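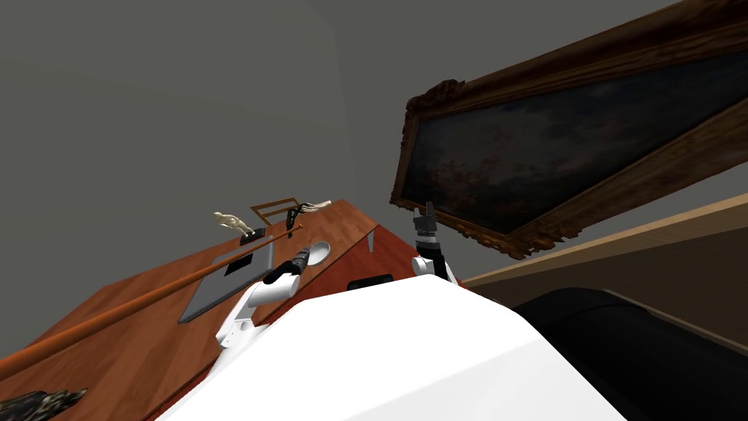 Simthorpe Table Linen and Cutlery Hire: Frequently asked questions

How is the hire period calculated?
The standard period is two nights. Goods leave our depot on the day before your event and are due back on the day after it. Longer periods are charged per extra night at the rate shown on your quotation. Trade accounts may hold goods for up to a week by prior agreement.

Is there a minimum order?
Yes. The minimum order value is £22 before delivery and VAT. Orders below this are accepted for collection only, and only between October and April.

What sizes of tablecloth do you stock?
Round cloths are listed by diameter and rectangular cloths by length and width, all in centimetres. To find the size you need, measure the table top, then add twice the drop you want. A 150 cm round table with a 30 cm drop takes a 210 cm cloth. For a cloth that reaches the floor, measure the height of the table and use that as the drop. Sizes are nominal. Cotton cloths shrink slightly over their working life and may be up to 2 per cent under.

What is the difference between the Trumetti and Olico ranges?
Trumetti is our heavier cutlery pattern, with a plain handle and a mirror finish. Olico is lighter, with a brushed handle. The two do not match and we do not supply mixed sets. Serving spoons and cake slices are available in Trumetti only.

How many pieces should I allow per guest?
For a three-course meal, allow one starter knife and fork, one main knife and fork, one dessert spoon and fork, and one teaspoon. Add a soup spoon if required. We advise 5 per cent over for parties of fifty or more. Cutlery is packed in tens and cannot be split.

What is the largest order you can supply?
We hold 975 full place settings in Olico and rather fewer in Trumetti. Please ask for current numbers before confirming a Trumetti order in June or July.

Do I have to wash the cutlery before returning it?
No. Scrape off food waste, rinse if you can, and put the pieces back in the crates they came in. Do not use wire wool or bleach. Washing is included in the hire price.

And the linen?
Return it unwashed. Shake out crumbs and confetti, and let damp cloths dry before bagging them. Mildew forms quickly in a closed bag and does not wash out. Cloths with mildew are charged as lost.

Which stains are chargeable?
Ordinary food and wine marks are not. Candle wax, ink, permanent marker, rust and burns are. Wax is charged as a cleaning fee if it can be removed, or at replacement cost if it cannot.

How are missing items counted?
Returns are checked at the depot, normally by noon on the working day after they arrive. If anything is short, you will be sent a list and have a week to look for it. After that the replacement price on your hire agreement applies.

Can you deliver to an upper floor?
Delivery is to the nearest ground-floor door with vehicle access. Carriage upstairs must be booked in advance. A full crate of cutlery is heavy and should be lifted by two people.

Where is the depot?
Unit 4, Unnithan Yard, Simthorpe. Collections are from 8.30 am to 4 pm. Enter by the side gate and have your order number ready.

What happens if I cancel?
Cancellations made more than 22 days before the hire date are refunded in full. After that we keep the deposit. Numbers can be reduced by up to a tenth without charge until the order is packed.

Who should I contact?
For quotations and changes to an order, Yurani Puma. For invoices, deposits and replacement charges, Vasanthi Murthy. Please quote your order number in all messages.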